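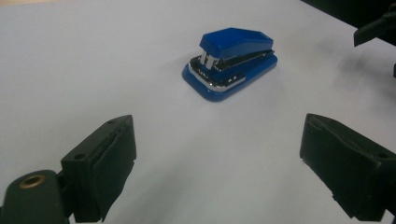
Projet Cordero — rapport de mi-parcours, partie achats

Je m'occupe du budget dans notre binôme, et je ne pensais pas y passer autant de soirées ! L'école nous a donné 567 euros pour équiper le poste de préhension d'objets de bureau. Au départ on voulait acheter une pince toute faite chez Meltano, sauf que le devis (reçu en mars) montait à 455 euros sans les patins. Il ne restait presque rien pour le reste, alors on a gardé la pince à main et on a tout recalculé.

Côté objets, j'avais d'abord mis sept agrafeuses au panier chez Calton, toutes différentes. Ayman Boutros m'a fait remarquer que cinq suffisaient pour commencer, et il avait raison. La petite bleue est ma préférée : du plastique brillant, un nez chromé plein de reflets, de quoi embêter n'importe quel algorithme de vision ! 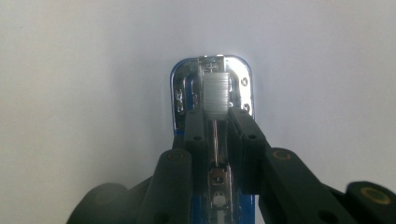

Pour les patins, je prévois deux jeux de rechange dès la première commande — les frais de port de Zirura sont pénibles quand on commande au compte-gouttes, et le délai peut aller jusqu'à 5 semaines. J'ai aussi ajouté une ligne « visserie et divers », que j'avais complètement oubliée dans la première version (merci la relecture du mercredi).

Reste la question de l'éclairage. Ayman voudrait deux panneaux, moi un seul avec un diffuseur, et on attend les prix pour trancher. Le bon de commande part dès que notre encadrante l'a signé.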